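Research > Law and Society > Courts and Sentencing

Reading time: 8 min

4. What the written remarks say, and when they say it

The register at Prekatel gave us 160 sets of written sentencing remarks in assault cases, all of them typed up from the recording and signed off by the judge. Of these, 100 concerned assaults between people who already knew each other, and this section deals only with those. Strangers who hit strangers are treated in Section 5, where they turn out to be much less talkative.

4.1 The friendship paragraph

Almost every set of remarks in the group contains what Foulkes and I came to call the friendship paragraph. It tells the reader how long the two men had known each other (they are nearly always men), where they used to drink, and whose sister married whose cousin. It is usually the best-written part. One judge at Pruvetti spent a page on a shared allotment before he got to the shovel.

Legally the paragraph is an odd creature. Under the local guideline a prior friendship may count as a breach of trust, and so push the sentence up, or it may show that the offense was out of character, and so pull it down. Judges in our sample used it both ways, and in 8 cases the same judge did both in the same remarks. Treloar (who sat as a clerk for longer than he likes to admit) believes the two uses cancel out and that the paragraph is there for the families. We tried to test this and got as far as establishing that families were in the room.

4.2 Drink

Drink comes next, and the order rarely changes. The guideline is firm that voluntary intoxication is no mitigation. The remarks say so, often in a sentence lifted whole from the guideline, and then describe the evening in detail anyway. Brophy coded each mention as "aggravating," "neutral" or "sighing." The third code was meant as a joke in the pilot. It survived because two coders working apart agreed on it more often than on either of the others.

Sighing remarks carried no measurable discount. They did run longer. The longest ran to 540 lines, and covered a single punch thrown outside a chip shop in Urkura on a night when, as the judge found, neither man could later say what the argument had been over. Defense counsel had offered three theories. The judge rejected each of them with some care and then supplied a fourth.

4.3 Remorse, and how it is spotted

Remorse is worth something under the guideline, so everyone has it. Letters to the court express it in similar words, and a few share a spelling mistake. Judges know this. Their answer is to look for conduct: the call to the ambulance, the wait at the door, the shirt pressed to the wound. Where such conduct was found, it was described in plain and physical terms, with attention to what the hands were doing. Where it was not found, the remarks turned to tone of voice, and the reasoning got thinner.
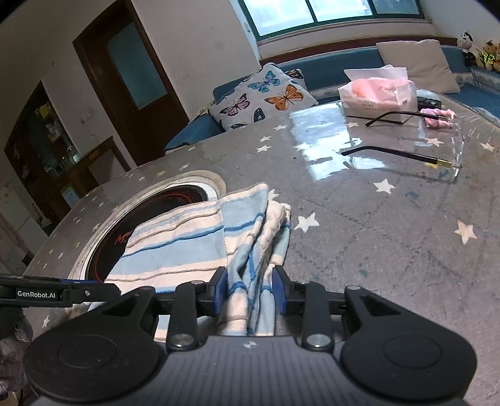 Figure 3. Striped cloth held between the two fingertips of a gripper.

We had expected early guilty pleas to come with shorter friendship paragraphs, on the theory that there was less to argue over. They came with longer ones. K. Shek suggests that a judge who has been spared a trial has the afternoon free. C. Shek, reading the same table, thinks the lawyers write more when there is no jury to bore. The data fit both views equally well, and the two authors have agreed to stop raising it at meals.

4.4 Limits

Remarks are written to be read aloud, and some were plainly trimmed afterward. We had audio for the July sittings only, and in those the typed version left out one apology to the jury and a long exchange on the heating. We do not know what else goes missing in other months. The Cheung coding sheet also has no box for sarcasm, so several remarks about defendants' "busy social lives" were entered as findings of fact.

Related items
Bail Conditions and the Corner Shop
Who Reads a Victim Statement?
Pleading Late: Notes from Pruvetti
Section 5: Assaults Between Strangers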